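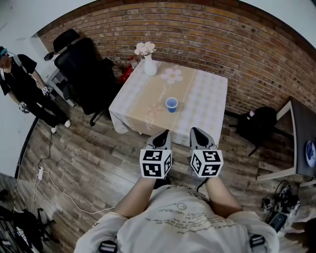
Visitors to the Clutdale open day on Friday could pick up a pair of hand-held grippers and try the work for themselves. Manaia Nepia, who runs the sessions, had set out a small plastic cup on a table with a checked cloth.

"People grab at it the first time," she said. "We ask them to slow down and let the fingertips do it."

Each gripper carries a cube printed with black square markers, which the software uses to follow the hand. Nepia said a task needs 1,000 recordings before her team trains an arm on it. "We had 42 from visitors by lunch. I'll keep most of them."

Why the tablecloth and the flowers? "Homes have patterns and clutter. A bare bench teaches you about bare benches."

Hamish Rakena, a retired machinist who came up from Ikholm, took two turns. "It's like eating with somebody else's hands," he said. He asked how long a regular shift lasts. Nepia told him 60 minutes, then a break, as the wrists get tired.

The next open day is in May.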